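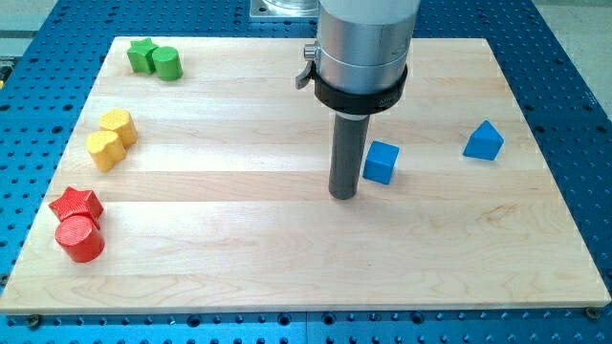
Painted wooden shape blocks – worth it for a three-year-old?

Gilto Parents Board > Toys and Play > Wooden toys

mossybank
April 18, 2019
My sister wants to get our youngest a set of Rutlow blocks in stars, hearts, cylinders and so on. Green, yellow and red, and you buy them in sixes. The seller says they "build early maths thinking". I'd like to hear from anyone who has owned a set for longer than a fortnight, please. We already have plain cubes and he mostly posts them under the sofa.

teapot_lid
We've had ours since August. They're all right. My daughter puts the greens together, then the yellows, then the reds, and then she wants a biscuit. Whether that's maths I couldn't tell you. She was doing the same with socks before we spent any money.

mossybank
Does she build with them?

teapot_lid
Cylinders yes, stars no. Stars will go flat as a top layer, but stand one on its points and it's over if you breathe.

grumblethorpe
"Early maths thinking" is what they print on the box when they want another fiver off you. A heart is a poor block. It won't stack on its edge and it won't roll properly either. Get more cubes.

quiltcorner
Bit harsh. Mine don't stack the hearts, they feed them to a bear. I look after 4 under-fives and the odd shapes get picked up before the square ones every single time. It isn't all towers, is it?

grumblethorpe
Then buy a bag of pebbles.

quiltcorner
For under-threes? No thank you.

pennyfarthing14
My question would be the paint. We had a Godoy set and the red came off on the corners inside a month. My son chews everything, so they went in the bin. The listing said "child-safe finish", with nothing to say who had checked it or how. I wrote and asked and got a leaflet about forests.

teapot_lid
No flaking on ours so far, but she isn't a chewer, so I wouldn't take that as proof of anything.

mossybank
Mine is a chewer. That's rather put me off. Is stained wood any better, where you can still see the grain?

pennyfarthing14
Stain can't chip the way a thick coat does. I'd still want to know what's in it.

dunlin
Stesier do a stained set, item 1215 in their list. Colours are duller and it costs more. We use ours on an old maple board on the floor, as the carpet was hopeless – everything leaned. The board made more difference than the blocks did, if I'm truthful. Any flat bit of wood with smooth edges would do.

grumblethorpe
So the advice is to buy a board.

dunlin
Or use one you've got. Ours was for bread.

quiltcorner
Back to the sorting for a minute. Try asking for shape instead of colour. Both the stars, never mind that one's red and one's green. My oldest minded child got that at once and the next one down flatly refused, because the red star "lives with the red". I found that more interesting than any tower.

mossybank
OK, that I can see him arguing about. I still don't believe the claims on the seller's page, and I'm not paying full price for something that ends up under the sofa. I'll ask my sister to hold off while I look for a stained set second-hand. If anyone has washed theirs, did the wood swell?

teapot_lid
Damp cloth only here. I left one cylinder in the washing-up bowl and the end came up rough. Still rolls.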